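Open Day at Fleltholm: Frequently Asked Questions

Windon Robotics opens its practice hall in Fleltholm to visitors every November. We have collected the questions which come to us most often by e-mail. If your question is missing, please write to the visitor desk.

Do I need to book?

Yes. The hall is small, and we take visitors in groups. You choose your time when you book, and you receive a confirmation with a number. Please bring this number on paper or on your phone.

What does it cost?

The visit is free of charge. The car park belongs to the town and must be paid at the machine.

How long does a visit last?

Please plan two hours. The first part is a short talk, then you go to the demonstration area, and at the end there is time for questions to the engineers. The last group starts at four in the afternoon.

What will I see the robot do?

The main demonstration is the tidying of a sitting corner. The robot has two arms and works with cushions and an armchair. It is a task from daily life, and we chose it for this reason. A cushion is soft and changes its form when it is held, so it is more difficult for a gripper than a box or a bottle.

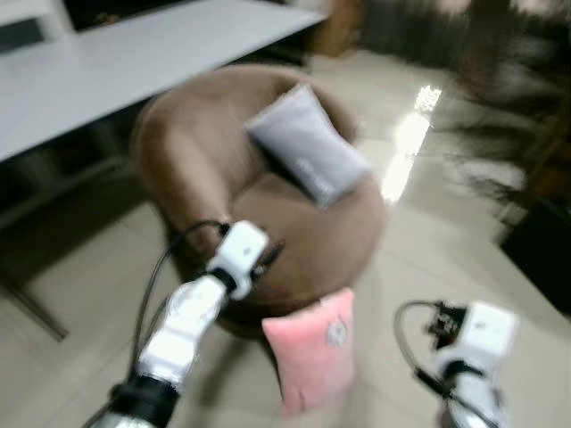 Reading time: 2 minutes

The brown tub chair, the grey cushion and the pink one are typical of the things we use in this demonstration. Visitors may ask for the task to be repeated, if the time of the group allows it.

Does the robot work alone?

In part. Some runs are guided by an operator, and others are done by the robot from what it has learned. The guide tells you before each run which kind it is.

Can it fail?

Yes, and it does. Cushions fall on the floor. In such a case we begin again from the start position, and the visit continues as normal.

May I touch the robot?

Not while it is switched on. After the last run of each group the power is turned off, and then you may come near and look at the grippers from close.

Is it suitable for children?

Children from six years are welcome together with an adult. Pushchairs can be left at the entrance.

How do I come to you?

Take the bus from Jurkton to the stop Carrillo Works. From there it is a walk of four minutes, and the way is marked with blue signs. The entrance has no steps.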